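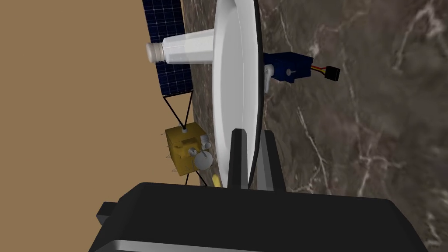

Simulation round: wrist view is tilted, is this normal?

Posted in: Student Teams > Simulation round

hnr_tanabe
Hello all. I am Haruna Tanabe, second year student, and I take care of the simulation part for our team (Rudgate robotics club). It is my first post, so please excuse my English.

We work on the arm task for the Horobets student cup. Our controller takes only the wrist view and the joint angles. We trained the small network with 2154 views, and on the test set of 300 it was good enough for us. But when the arm is turned far to one side, the network loses the direction and the arm begins to search in circles.

My question is about orientation. Should I rotate every view so the floor is down, before the network gets it? Or should the network learn the tilted ones as they are?

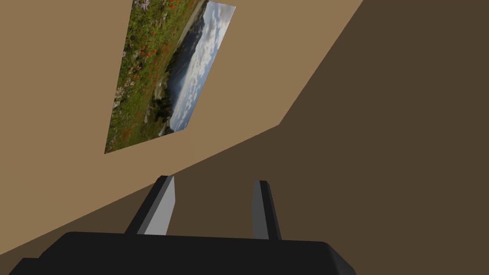

The rotation I can calculate from the joint angles, this part is ready. What I don't know is how to check that it is correct. My teammate wanted to put a marker in the room, but the rules say we may not add objects. So I thought to use the landscape picture on the tan wall, because the meadow and the sky tell which side is up. In this pose the sky is on the right, so a quarter turn should make it nearly straight. Is it a bad idea to trust one picture on a wall?

mostell_fan
Welcome! I would not rotate anything. We did it last year and we got black corners after the rotation, and the network learned the corners. It cost us two weeks. Just give it more tilted views.

zbabalola
I don't agree with mostell_fan. The black corners come only if you keep the same size after rotating. Crop to the middle square and they are gone. You lose some view at the sides, yes, but for the last part of the approach you need only the area between the fingers.

For the check, the wall picture is fine as a test for yourself. Please don't let the controller depend on it. In the final round they can change the room.

Zainab Babalola, Faron team

mostell_fan
Cropping throws away the walls, and the walls are what helps when the arm is lost. Her problem is that the arm is lost.

zbabalola
Then use two inputs. Full view for searching, cropped and rotated one for approaching. It's not so heavy.

hnr_tanabe
Thank you both. I tried the simple way first, before two inputs. I took 461 new views with the wrist turned far, no rotation, and trained again. The searching in circles happens less now. It still happens when the fingers are open and there is only wall, the landscape picture and dark surface to look at.

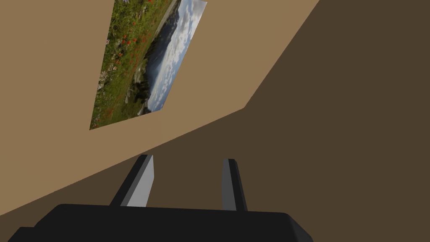 I think with such a view the network has very few edges to work with, so maybe the orientation was never the main problem. Now when the confidence is low, I make the arm go back to the start pose and try from there. It is slow, we lose 23 seconds each time, but it doesn't hit anything.

mostell_fan
23 seconds is a lot in that round. Can you go back only half of the way?

hnr_tanabe
I did not try. The start pose is the only one where I am sure about the view. I will test a middle pose this evening.

zbabalola
Save the joint angles of the last view with good confidence and return to that one. We do the same with our arm. And check if your confidence number is honest, ours was 0.9 for a plain wall until we added empty views to the training.

hnr_tanabe
We have no empty views in the training at all! I didn't think of this. I'll add them first and write again when I have the result.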